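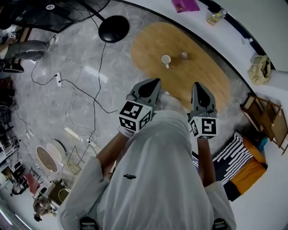

When can current residents of Quintela Court start using the new resident portal?
Accounts open on Jul 27, 2022, and each household receives its sign-in code by mail.

BERSTEAD – Clorkier Residential, which manages the Quintela Court senior apartments, is replacing its telephone and paper maintenance request process with Ceren, an online resident portal. The portal also handles rent payment, recertification forms and guest parking permits.

The change applies to all 600 apartments at Quintela Court. Paper rent checks will be accepted at the leasing office through the end of November. After that date, residents who do not wish to pay online may pay by money order or by automatic bank withdrawal. No fee is charged for bank withdrawal. Card payments carry a processing fee, shown before the payment is submitted.

Maintenance requests entered in Ceren are assigned a work order number and one of 2 priority levels, urgent or routine. Urgent requests include loss of heat, loss of water, and elevator faults. These should still be reported by phone, at any hour, on the existing emergency line. Routine requests are scheduled on business days, and the resident may decline entry when absent.

"Lease terms and rent amounts are not affected," said Ximena Orozco, director of operations at Clorkier Residential. "The portal changes how a request or payment reaches us."

Residents may name one family member or caregiver as an authorized user. The authorization form must be signed by the leaseholder and takes about 5 business days to process.

Large-print instructions are available at the leasing office. Enrollment help is offered there on weekdays until 6 p.m.

Media and resident inquiries: Clorkier Residential, Quintela Court leasing office, Berstead.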